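Keralley kitchens move breakfast line to automated assembly

Beginning in May, the Keralley production kitchen will use an automated system from Asance to plate and pack its morning orders. The site prepares 1,417 breakfasts on a full day, and plating has been done by hand until now. Each new task is rehearsed in a simulated kitchen before it is released to the line. 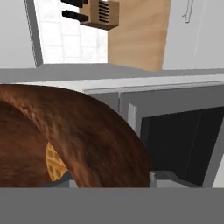
Waffle task in the simulated kitchen, with an oven-style appliance to the right.

No positions will be eliminated. The 41 employees assigned to plating will move to menu preparation, quality checks or system supervision, and each will receive paid training during regular shifts. Starting time for the early crew will change from 4 a.m. to 5:30 a.m.

"Staff asked for clear duties and clear hours, and both are now in writing," said Ifeoma Ogunleye, director of kitchen operations.

Questions about reassignment - including requests to remain on the early crew - should be directed to Gumaro Gallegos in the staff office.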